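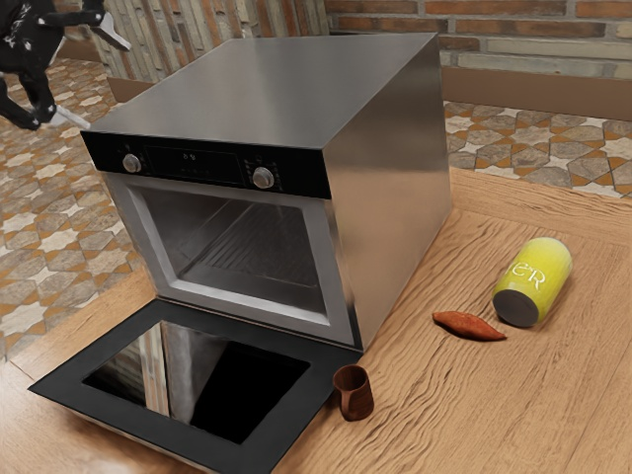 Filed under: Bread & Baking

A thread on rye bread, since I have been eating it for breakfast, lunch and sometimes the thing between lunch and dinner. 🧵

5 min read

First, I'm not a pro. I learned from my neighbor Leif Hviid, who has been baking dark rye since he was a kid in Lokenau and who lent me a jar of starter in December with a note taped on it that just said FEED ME. I fed it. It's huge now.

The big thing for me was letting go of everything I knew from wheat bread. Rye dough doesn't stretch! You can knead until your arms drop off and you'll still have something like wet cement. So don't knead. Stir it hard with a big spoon, scrape it into the pan, wet your hand, smooth the top. Done.

My loaf, for people who asked: whole rye flour, cracked rye, sunflower seeds, salt, water, a spoonful of dark syrup, starter. 224 grams of cracked rye soaked overnight in cold water. I used to skip the soak and got little pebbles in every slice. My dentist would like you to do the soak.

We use cookies to improve your experience. Accept all | Manage settings

Timing! My kitchen is cold, so the dough sits for 6 hours before it looks ready. You want tiny holes all over the top, as if somebody went at it with a pin. If it has domed and started to sink, bake it right away and it'll still taste great, it'll just be flat (ask me about the Horau picnic loaf).

Peiyu Fang asked if you can rush it by putting the pan somewhere warm. Sure, a bit. I tried it on top of the radiator with a towel over it and it was ready way before I was, and the flavor was kind of thin. Slow is sour and sour is the whole point for me, but if you like a milder loaf, go for it!

Start hot, then turn it down. I do the first part at 450 and drop to 350 for the long stretch. A cheap probe thermometer helps so much here because the crust looks finished ages before the middle is.

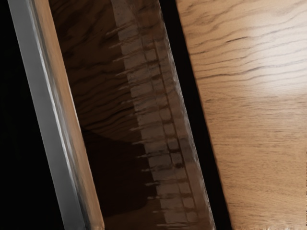 Then comes the part I'm terrible at, which is waiting. Rye needs a full day wrapped in a towel before you cut it. Cut it early and the knife comes out gummy and you think you've ruined it. You haven't! Wrap it back up and go for a walk.

Bjarke Arnardóttir waits two days and says the third is best. I have never had a loaf make it to day three so I'll have to trust her on that.

Toppings, in no order: cold butter and way too much of it. Pickled herring with raw onion. Egg and chives. The sharp cheese from Briem, sliced so thin it curls. Peanut butter, and yes, Leif has told me what he thinks about peanut butter.

Stale ends go in the freezer. When I have a bagful I blitz them and toast the crumbs in a pan with brown sugar, then pile them on yogurt. It tastes like the inside of a very good cookie.

Someone wanted to know about seeds. Pumpkin works, flax works but soak it too or it steals all your water. I did one with walnuts and dried figs and I still think about it.

If anyone near Lundstead wants starter, send me a message and bring a jar. Mine's called Gordon and there's plenty of him.

Next loaf is going to have caraway in it. Will report back!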